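绿带子

一

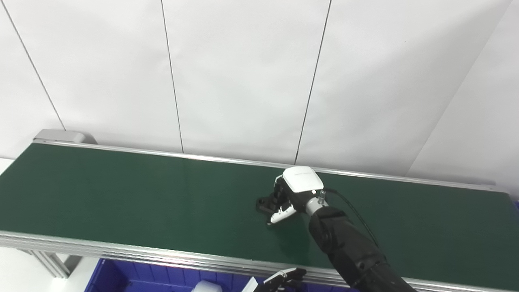
二

我到斯卡特登那年,人家问我做什么工作,我总要想一会儿才答得上来。我说我教一双手捡东西。对方多半会笑,以为我在幼儿园上班,我也就顺着笑一笑,把话题引到天气上去。斯卡特登的天气是很够聊的,九月里一天能下三场雨,场场都不大,刚够把人的鞋面打湿。

公司叫卡季托夫,在城东一条没有路灯的路尽头,门脸小得很,送外卖的常常骑过头。里面倒宽敞,白墙板一块挨一块,把大屋子隔成几个小间,每间摆一条传送带。我那间的带子是绿的,深绿,像老学校里的黑板,我头一天进去就有点喜欢它。说来也怪,人总要在新地方先喜欢上一样什么,才待得下去。我母亲年轻时进棉纺厂,她说她先喜欢上的是开水房的那扇窗。

活儿说起来简单。我戴上手套和头显,机器人站在带子前头,我的手怎么动,它的手就怎么动。带子上有东西,它拿起来,放进脚边的蓝筐,这就算一条。一条录完,踩一下脚踏板,屏幕上跳一个绿点;要是中间掉了、磕了、手指头打架了,就踩另一个踏板,跳一个灰点。一班要攒够九十个绿点。灰点没有定额,来多少算多少。

这些一条一条的东西,攒多了就送到楼上去,给一个叫“奥”的程序学。为什么叫奥,来得早的同事有两种说法,一种说是某个英文词的缩写,全文已经没有人记得了;另一种说是因为第一回它自己把东西捡起来的时候,屋里的人都喊了一声“噢”。我信第二种,虽然我知道多半是第一种。

三

刚开始我录得极慢。我以为自己会用手,用了三十多年了,吃饭、系扣子、给女儿编辫子,哪样不是手?可是一戴上手套,我忽然就不会了。你平常拿一只杯子,哪里会想到拇指要先出去,食指要等一等,手腕还要稍微沉一下呢?我想着这些,机器人的手就悬在绿带子上头,手指一根一根蜷下去,又一根一根张开,像个在门口犹豫要不要敲门的人。那一班我录了五十个灰点,绿点少得我不好意思说。

带我的师傅是个话少的女人,她年轻时在渔市上剖鱼。她看了我半天,把自己的水杯递过来,说,你渴不渴?我摘了手套接过来喝。她说,你刚才接杯子的时候想拇指了吗?我说没有。她说,那就行了,别想。

这话听着容易。我后来摸索出来的办法是跟自己说话,小声地,说些不相干的,晚饭吃什么啦,阳台上的薄荷该剪啦,房东那只老猫又胖啦。嘴里一有事做,手就放松了,自己会去找东西。有一回我讲到女儿小时候怕打雷,钻到桌子底下,把一整盘饺子也带了进去,讲着讲着一抬眼,屏幕上已经跳了一长串绿点,我竟一条也不记得是怎么录的。

四

楼上偶尔会送单子下来,说缺什么。有时候缺歪着放的,有时候缺靠边的,有时候缺黑的小件,因为黑手指捏着黑东西,奥老是看不明白哪儿是手,哪儿是东西。我倒觉得怪不得它,我自己有时候也看不明白,全凭感觉夹住了没有。

最奇怪的一张单子是春天来的,上面写着:请录一些犹豫。

我们几个围着那张纸看了好一阵。原来大家都练熟了,手越来越利索,伸过去就拿,拿了就走,奥学来学去,也学得干脆利落。可是真放它自己干活,碰上没见过的东西,它照样干脆利落地伸过去,一把捏坏。楼上翻老记录,翻到从前那些慢吞吞的,手悬在半空,试一试,退回来,换个方向再下去,才觉得那里头有好东西。于是就来要了。

可犹豫这件事,装是装不像的。师傅装了一上午,停顿倒是停顿了,每次停得一样长,像在等红灯。我也好不到哪里去。午饭的时候大家都泄气,有人说干脆去街上找个生手来。师傅慢慢嚼着饼,忽然问我,你那五十条还在不在?

我说那是灰点,早该删了吧。

她说,灰点从来不删,挪到一边去就是了。

于是下午我们去找。那些旧记录都存在一个叫“科斯卡”的柜子里,说是柜子,其实是墙角一台嗡嗡响的机器,大家习惯叫柜子。师傅把我头一天的东西调出来放,我站在她背后看,脸上热一阵凉一阵的。绿带子,白墙,那只手伸出去,停住,拇指往外探一探,又缩回来。我当时觉得丢人极了,恨不得它们从来没有过。隔了这么些日子再看,倒像看别人家的小孩学走路,心里直替它使劲,差一点,再低一点,哎,对了,对了。

有一条格外长。那只手在带子上方来来回回,就是不肯下去,最后碰着了,夹住了,抬起来一点点,又掉了。灰点。师傅看完没有作声,把它又放了一遍。

“你那会儿在想什么?”她问。

我想了想。那天早上我刚把女儿送上去外地念书的车,她在车窗里冲我摆手,我也举起手来,可是举到一半不知道该摆还是该招,就那么停着,车就开走了。录那一条的时候我大概还在想这件事。我没有全讲给师傅听,只说想家里的事。她点点头,在那一条后面打了个勾。

五

我那五十条里,后来挑出来用了不少。我又照着当初的样子录了一些新的,窍门也不难,就是挑自己真拿不定主意的事情来想。该不该换个离城近的房子,该不该给女儿打电话,打了会不会嫌我烦。手上就有了,慢慢的,试试探探的,怎么看怎么真。只是一班下来比从前累得多,回去的路上我连猫都不想摸。

过了两个月,楼上叫我们去看奥自己干活。还是那条绿带子,还是那只蓝筐,我的手套挂在墙上,我的两只手揣在兜里,觉得很没有着落。带子走起来,送过来一样它没有见过的东西,是师傅从家里带来的一只旧木鱼,圆滚滚滑溜溜的,很不好拿。

机器人的手伸过去,停住了。拇指往外探一探,又缩回来。

我认得那个停法。我在兜里的右手也跟着停了一下,停在钥匙和零钱中间。后来它换了个方向,低下去,几根手指合拢,把木鱼拿起来,轻轻搁进筐里,咚的一声闷响。屋里有人喊了一声“噢”,可能就是我自己。

师傅弯腰把木鱼捡出来,用袖子擦了擦,说,行,能吃饭了。她说的是食堂开饭了,可楼上的年轻人以为她在夸奥,高兴得跟什么似的,我们也就没有纠正。

那天下班雨正下着,三场里的第二场。我站在那条没有路灯的路口给女儿打电话,号码按到一半,手指在半空里停了一会儿。后来还是按下去了,她接得很快,背后吵吵嚷嚷的,像是在吃饭。

她说,妈,你说话呀。

我说,我今天看见一只手,停得可像我了。

她没有听懂,让我从头讲。我就一边往车站走,一边从绿带子开始讲起,讲到车来了也没讲完,只好上了车,坐到最后一排接着讲。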